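What I did about the email

2018-11-12

I had 1,558 messages in my inbox on the first of the month. I know the number because the phone puts it in a little red circle, and I had been looking at that circle for so long that I no longer saw it. Then I missed a message from Kobe Van Wijk about the date of his retirement dinner and had to call him, the day after, to explain why my chair was empty. He was nice about it. I was not happy with myself.

So I have spent the past week and a half on my email, and a few people at work asked me to write down how it went.

I started the wrong way, which was at the top. I opened the newest message, decided what to do with it, and went on to the next. After an hour and a half I had dealt with 100 of them and had answered two that did not need an answer. One of those was to Musa Nwosu, who wrote back right away, so the net result there was zero.
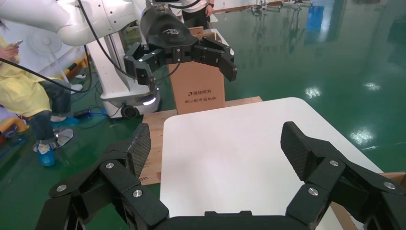
Black gripper in front of the white table

The second evening I sorted by sender instead of by date. I would tell anyone to begin with this. When everything from one sender sits together you can see what it is worth to you, and in most cases you can take the whole block at once. Peeters, where I bought a pair of curtains four years ago, had sent me 258 messages. I had opened one, the receipt. I kept the receipt and deleted the rest, and then I scrolled to the bottom of the last one and unsubscribed, which took two clicks and a question about why I was leaving. I left the question blank.

The newsletters were harder. I signed up for all of them on purpose, usually in January. There is one on bread, one on local history, and two on getting organized that I have never read. I made myself a rule that if I could not remember anything from the last issue, it had to go. The bread one stayed.

What surprised me was how much of the pile was messages I had sent to myself. Links, mostly, and grocery lists, and subject lines with nothing underneath. One said "ask Ward about the thing." I did ask Ward Van Rooij and he does not know what the thing was either. There were almost 400 of these and I deleted nearly all of them without opening them, which felt reckless for a minute and then did not.

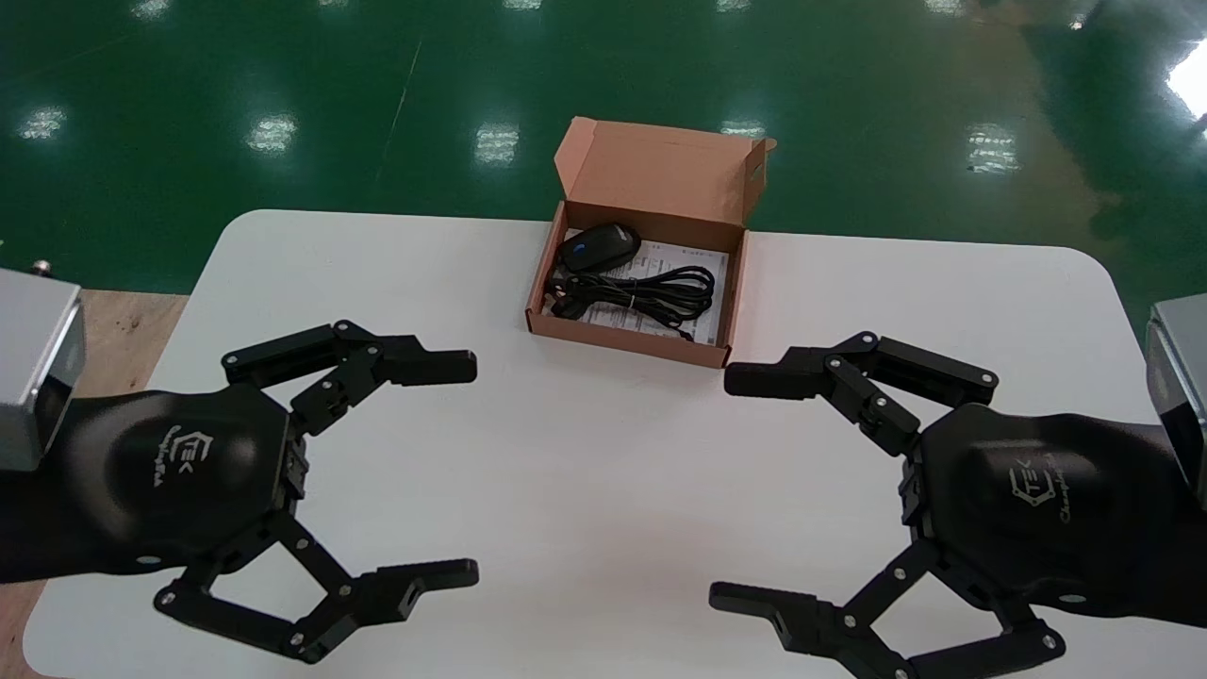 Wilma Postma

By the weekend I was down to mail from people. This part went slowly. My brother Jozef writes long messages with no paragraphs, and he puts the question somewhere in the middle. I found three questions from him that I had never answered. One was whether I wanted our aunt's sewing table. He had given it away by then, and he said he took my silence for a no. I did want it, a little.

I answered everything that was less than six months old. For anything older I wrote only if I would have been sorry to see that person on the street. That came to five messages. All five people have written back, and none of them mentioned the delay.

Folders I have mostly given up on. I had a set of them left over from my years at Stanent, with names like Pending and Follow Up and Follow Up 2. I could not have told you the difference between any of them. Now there is one called Keep, and I use the search box. If I need the furnace warranty I type "furnace." 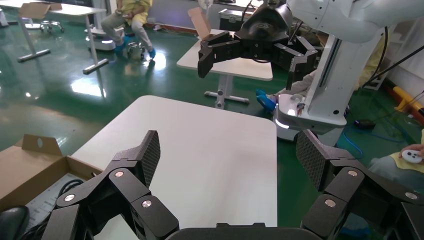
I also turned off the red circle. I look at my email after breakfast and again at four, and I try to finish what is there before I close it. Some days I can't, and then a few are left over for the next morning. There were eleven this morning. Four of them were from the dentist, confirming the same appointment.

I haven't touched the old account, the one I used before we moved. Jozef thinks I should just close it. I would like to go through it first, and I've put that down for December, when the office is quiet and I have some days to use up.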